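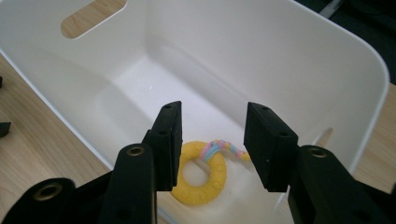
Was ist Pilby?
Pilby ist ein Paar Handgreifer mit Zubehör zum Ausleihen oder Kaufen. Sie führen in jeder Hand einen Greifer und machen eine Aufgabe vor, und die Aufnahmen davon dienen später zum Trainieren eines Roboterarms. Anbieter ist die Firma Flisis. Ein eigener Roboter ist für die Aufnahmen nicht notwendig.

Häufige Fragen zum Leihset Pilby
Stand: August, zusammengestellt von Nelu Buzatu

Was ist im Set enthalten?
Zwei Greifer, links und rechts, jeder mit einem Kabel von 3 Metern, dazu eine Kopfkamera mit verstellbarem Band, das Netzteil, Ersatzpads für die Finger und ein Koffer. Der Rechner gehört nicht zum Set. Die Mindestanforderungen an den Rechner schicken wir mit dem Angebot.

Wie lange kann ich das Set ausleihen?
Die kürzeste Leihdauer beträgt 12 Tage. Der Tag der Zustellung und der Tag der Rücksendung werden nicht mitgerechnet. Eine Verlängerung ist möglich, wenn kein anderer Kunde auf das Set wartet. Bitte schreiben Sie uns dafür rechtzeitig und nicht erst am letzten Tag.

Für welche Gegenstände ist der Greifer geeignet?
Für leichte Dinge, die man auch mit zwei Fingern bequem nehmen kann: Spielzeug, kleine Dosen, Stoffteile, Besteck. Die Finger haben flache Pads. Dicke, runde Formen halten gut, sehr dünne Karten oder einzelne Münzen dagegen schlecht. Für Gläser und andere zerbrechliche Ware empfehlen wir die weichen Pads, die Sie extra bestellen können.

Welche Aufgabe soll ich als erste aufnehmen?
Wir raten zu einer Aufgabe mit einem Gegenstand und einem Behälter. In unserer Einweisung nehmen wir einen gelben Beißring und eine weiße Kunststoffbox auf einem Holztisch. Die Form vom Ring ist einfach, und die bunten Stränge daran zeigen dem Anfänger schnell, dass weiche Teile sich anders benehmen als feste. Wer das ruhig kann, geht weiter zu zwei oder mehr Gegenständen.
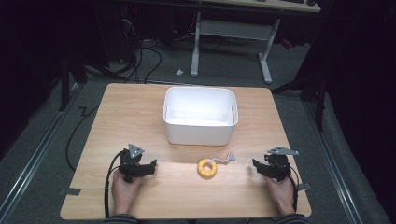

Bei der ersten Aufgabe genügt es, wenn eine Hand arbeitet und die andere in Bereitschaft bleibt. Führen Sie beide Greifer trotzdem die ganze Zeit im Blickfeld der Kopfkamera. Das Programm Stiltemska meldet einen Fehler, wenn ein Greifer länger fehlt, und die Aufnahme muss dann wiederholt werden.

Wie viele Aufnahmen brauche ich?
Das hängt von der Aufgabe ab, und eine ehrliche Zahl für alle Fälle können wir nicht nennen. Eine geübte Person schafft bis zu 30 Aufnahmen in einer Stunde. Planen Sie am ersten Tag mit deutlich weniger und machen Sie Pausen – das Handgelenk wird müde, bevor man es merkt.

Muss der Platz besonders vorbereitet sein?
Ein fester Tisch und gleichmäßiges Licht sind genug. Die Kabel der Greifer sollen frei laufen können und nicht unter den Unterarm kommen. Wir empfehlen auch, die Ecken der Arbeitsfläche mit Klebeband zu markieren, damit der Tisch am nächsten Tag wieder gleich steht.

Die Innenseite der Box ist sehr hell. Ist das ein Problem?
Meistens nicht. Bei starkem Licht von oben kann der Boden einer weißen Box in der Greiferkamera überstrahlen. Stellen Sie in diesem Fall in Stiltemska die Belichtung auf »fest« und eine Stufe niedriger.

Kann ich auch samstags Hilfe bekommen?
Am Telefon leider nicht. E-Mails, die am Samstag kommen, beantwortet Siwan Bevan am nächsten Werktag. Bitte schreiben Sie die Nummer des Sets in den Betreff, sie steht innen im Deckel vom Koffer.

Was passiert, wenn etwas kaputtgeht?
Abgenutzte Pads und lockere Schrauben sind normaler Verschleiß und kosten Sie nichts. Ein gerissenes Kabel berechnen wir mit 22 Euro. Für größere Schäden erhalten Sie vor der Reparatur einen Kostenvoranschlag. Bitte öffnen Sie die Greifer nicht selbst.

Wem gehören die Aufnahmen?
Ihnen. Wir speichern keine Kopie, außer Sie schicken uns eine Datei zur Fehlersuche. Diese löschen wir, sobald Ihre Anfrage abgeschlossen ist.

Zuletzt aktualisierte Beiträge
Weiche Pads wechseln: Anleitung in Bildern
Aufnahmen aus Stiltemska exportieren
Erfahrungen mit Pilby in der Werkstatt Nogueira
Rücksendung und Verpackung

Kontakt | Impressum | © Flisis | Nach oben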